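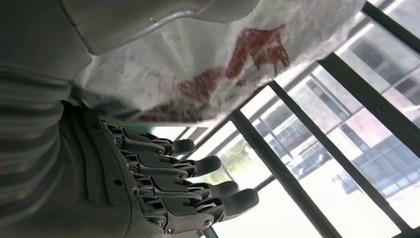
How many demonstrations does a robot hand need before it can handle a thin plastic bag by itself? In our work, 700 teleoperated demonstrations were enough for the simple tasks, while tasks that required opening the bag still failed often.

Figure 2. Robotic hand and a crumpled white plastic bag near a window, seen from the wrist camera.

3. Collecting Demonstrations

3.1 Setup

All demonstrations were recorded at the Fakthorpe site on a single arm fitted with a multi-fingered hand. The operator wears a glove that measures the bend of each finger and holds a tracked handle that gives the position of the wrist. Glove readings are mapped to the robot's joints by Surley, our retargeting software. Surley matches fingertip positions relative to the palm and leaves the middle joints free. An earlier version matched joint angles directly, but operators found it hard to pinch with, as the human thumb and the robot thumb are mounted at different angles and the tips often passed each other.

The operator sits beside the robot and can see the workspace directly. A screen also shows the live view from the wrist camera. We asked operators to use the screen for the final approach to the object. This was done so that the person teaching the task would depend on the same view that the learned policy would later receive. In practice they looked back and forth, and we did not try to enforce the rule.

3.2 Choice of objects

Most published work on teaching by teleoperation uses rigid objects such as blocks, cups, and tools. These hold their shape while they are moved, and a small error in the grasp usually does no harm. Thin plastic bags are different. Their shape changes with every contact, they weigh almost nothing, and they let light through, so their outline in the camera view depends on what is behind them. Figure 2 gives a case of the last point. Daylight from the window passes through the bag and much of it appears bright white, while the hand is comparatively dark. The printed design is distorted by the folds and cannot be used as a reliable marker.

We kept the workspace next to the window and did not add blinds. Recording ran from morning until late afternoon, and the light changed a good deal over that period. We wanted this variation in the training data. It also made the depth readings from the fixed camera less useful, and we dropped depth from the inputs after the first week.

3.3 Tasks

There are 3 tasks. In Lift, the robot takes hold of a bag lying on the table and raises it clear of the surface. In Transfer, it carries the bag to a bin and lets go. In Open, it finds the mouth of the bag and spreads it far enough to drop in a small box. Lift and Transfer can be done with almost any grasp. Open requires the fingers to separate two layers of film, and it was by far the hardest for the operators as well as for the policy.

3.4 Demonstration by hand

Part of the data was collected without teleoperation. For these recordings the arm was placed in a compliant mode and the operator moved it directly, holding it behind the wrist, while the fingers were opened and closed with a foot pedal. We refer to this as hand guiding. It is quicker to learn than the glove. New operators could complete Lift by hand guiding on the first or second try, and most needed a full session before they could do the same with the glove.

Hand guiding has two drawbacks. The operator's arm often enters the camera view, which gives the policy a cue that will be missing later. The pedal also drives all fingers together, so the recordings contain no independent finger motion. For the second reason we did not use hand guiding for Open.

3.5 Operators and sessions

We trained 13 operators, none of whom had used the system before. Each session lasted 29 minutes, with a rest before the next one. We settled on this length after early trials in which operators reported tired wrists and their grasps became less careful. Bags were swapped for fresh ones between sessions. A used bag is softer and more wrinkled than a new one, and we let a bag stay in use until the session ended so that both conditions would be covered.

Failed attempts were kept if the operator recovered and finished the task. A common case was film sticking to the fingers after release. The operator would then shake the hand gently or brush it against the rim of the bin. We think these recoveries are worth more than clean runs, and Section 5 compares policies trained with and without them. Attempts that the operator gave up on were labeled and set aside.

3.6 Processing

Raw recordings were trimmed to remove the time before first motion and after release. Camera images and joint readings were aligned using the clock on the arm controller. We then ran the filter from the Onsri toolkit to remove small tremors in the wrist path. Finger motion was left unfiltered. When we smoothed it, the short rubbing motion that operators use to part the layers of a bag was lost, and the policy trained on the smoothed data pressed on the film without opening it.

One recording fault was found late. On a Thursday in September the glove had been calibrated with the wrong hand size, and the recorded finger closure was too small for the whole day. We discarded that day's data and repeated the sessions.

The trimmed and aligned recordings make up the Flirkarside set, which is used for all training runs in Section 4.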